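Nutsugah Humanoid Platform: Demonstration Visits and Open Day

Product overview | Demonstration | Booking | Delivery

The Nutsugah is a full-size walking humanoid for research groups and for companies who want to test household and shop tasks before they invest in their own development. We sell it from our office in Pritville, and we show it in our demonstration rooms in Ostdale. Many customers ask us for a video first. We will send one with pleasure, but our advice is to come and see the robot work for one hour. A video does not tell you how loud the joints are, or how long the operator needs to prepare a task.

What is included in a visit

A standard visit takes half a day. It begins with a short talk about the platform and the control software, then we go to the demonstration room, and after that there is time with our engineers at the table. You may bring your own objects for the robot to grasp. Please tell us the weight and the size in advance, so that we can say if the hand is suitable. Glass and open liquids are not allowed.

Groups of up to 20 persons are possible in Ostdale. For bigger groups please ask for the hall in Sindale, where we hold the open day each December. The open day is free of charge and starts at 10 a.m. Last time we had 200 registrations and the places were full early, therefore we recommend to register as soon as the form is open.

Hand and gripper options

Each arm can be ordered with a different end tool. The change is done at the wrist and must be made by trained staff with the power off. Order number 753 is the simple gripper for handles, bags and boxes. Order number 2258 is the hand with several fingers, for smaller objects and for narrow places. Customers often order one of each, and this is also how we normally present the robot to visitors. If you want to see two equal hands, please write it in the booking form.

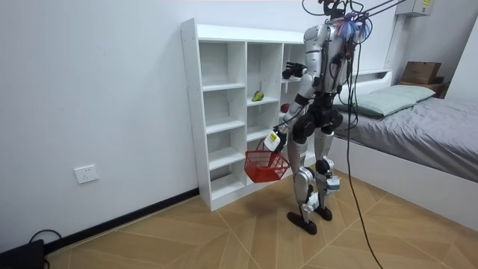

Picking from shelves is the task that visitors request most often, and it is a part of every demonstration in Ostdale. It asks for walking, balance and reaching at the same time, and the two arms have different jobs. The white gripper carries the red basket by its handle, low in front of the shelf, and the black hand on the other arm goes into the upper compartments, so you can compare both tools in one task. We use light goods such as a pear, and the operator can place them on another level if you wish to see a higher or lower reach. Questions during the task are welcome, but please stay behind the operator until the robot has stopped.

How to book

Send us the form with two possible dates and the names of all visitors. We answer within one week. Visits are held in English. Parking is behind the building in Ostdale, and the entrance for visitors is on the same side. For a price offer without a visit, please contact the Pritville office.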